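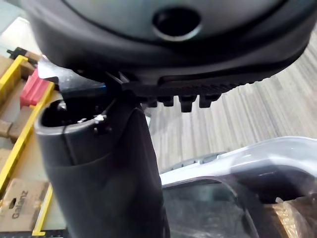

4. Enrolling a Lilach security key

Lilach sells this key as impossible to copy. Treat that as a sales claim and set it up as if a copy could exist.

1. Plug the key into a port on the computer itself. Hubs cause most failed enrollments, whatever the box says.

2. Open Parkulness and choose Add Key. Version 1508 or later is required.

3. Type a PIN of at least five digits. The default still works until you change it, so change it now.

4. Press Enroll and wait. The program takes almost 200 readings from the chip – the progress bar is a guess, so ignore it.

5. Write down the recovery code on paper. The "secure cloud backup" offered on the next screen is optional, and we leave it off.

6. Remove the key, plug it back in and sign in once.

Note: Error 253 is listed as "key damaged." Try another port before you believe it.

Caution: Reset erases the enrollment for good. Support can't bring it back, although the Fikness help page suggests otherwise.

If step 6 fails twice, stop and go to section 7.

Section revised 9/19/20, Pádraig Lenihan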